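The Humble Power Strip Gets Its Due

After years of crouching behind the telly in a nest of dust, the power strip is coming up onto the table, and I couldn't be happier about it!

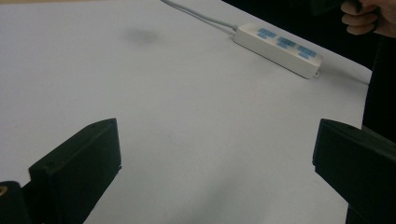

My own conversion came in September, when I moved my desk into the middle of the room and ran out of wall. I'd always bought whatever hung nearest the checkout. Then Braulio Nava, who fits out small studios in Zamudio, talked me into trying a white one with a bit of colour around the sockets, and suddenly I was choosing a power strip the way I'd choose a lamp.

Colour does real work on a desk. Pale blue against white is lovely in the morning (it has a touch of the old kitchen enamel about it) and your hand finds the socket without any fumbling. A pale cord helps too — on a white top it all but melts away, where a black one draws a line straight through everything you own.

Ivar Grønli has spent 30 years at Plastmont, moulding housings for other people's labels, and he'll happily talk corners for an entire lunch. A sharp edge catches sleeves and collects grime, he told me, while a softened one wipes clean in a single pass. His favourite is the Lemitz, a plain little thing he keeps on his own workbench and refuses to lend.

Placement is half the fun. I like mine on an angle near the back edge, so chargers reach from either side and there's still room in front for a sketchbook and a pot of tea. Keep the tea well away from it, obviously, and never plug one strip into another. Mine goes bare every evening, every plug out, and I've grown fond of the sight of it waiting there for the morning.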